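Progress report for Weltix - box and tray task, Nernoscombe site, November

Hello So-yul,

You asked for something you could read over a cup of tea, so I've kept the tables for the appendix and I'll just tell you how we're getting on. Mostly well! The target for this stage was 2000 demonstrations and we have them all recorded, though I'm still checking them and I expect to throw a fair few out (more on that below).

The big change since my last report is that we've stopped steering the arm with the joysticks. Si-eun and I were both hopeless at it, and the recordings were full of dithering. Now whoever is teaching wears a head camera and does the job with a hand-held gripper in each hand, with printed markers on the housings so the software can follow where they go. It feels much closer to using your own fingers, and a newcomer gets the hang of it after 3 or so goes - I'd hoped for that but didn't dare put it in the bid.

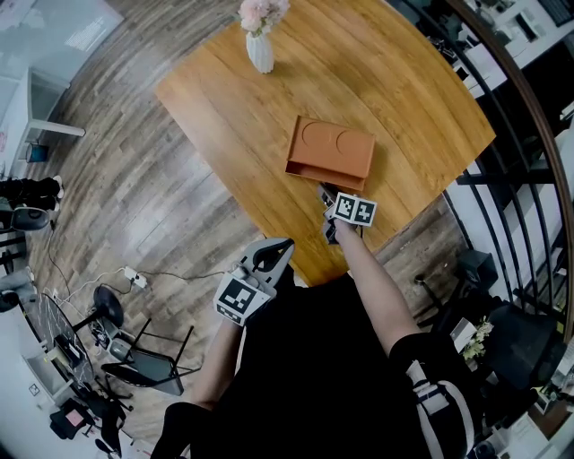
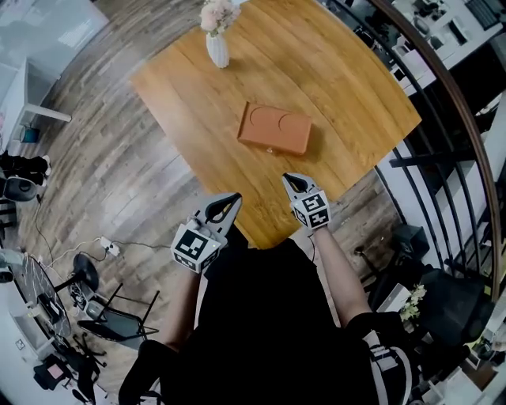
Both taken from the head camera, with the two grippers at the table by the railing.

Now the less cheerful bits. Tracking drops out when a hand turns too far and the markers face away from the camera. Si-eun has written a check that flags those recordings, but somebody still has to sit and look at them, and so far that's been me, with a lot of toast. We also found that the two of us approach the table differently. She goes in low and slow, I tend to swoop. I've left both styles in for now, as the Broltmont people felt a bit of variety would help, but I'd like to train on each set separately before I agree with them.

Money is fine. The spare grippers from Van den Broek came in under what we'd put aside, and I'd like to move the difference over to storage if you're happy with that. Head camera footage eats disks!

Next up is finishing the checking, then a first training run, then letting the arm have a try by itself. Could you let me know about the storage money before we order? Si-eun has the quote and can send it over.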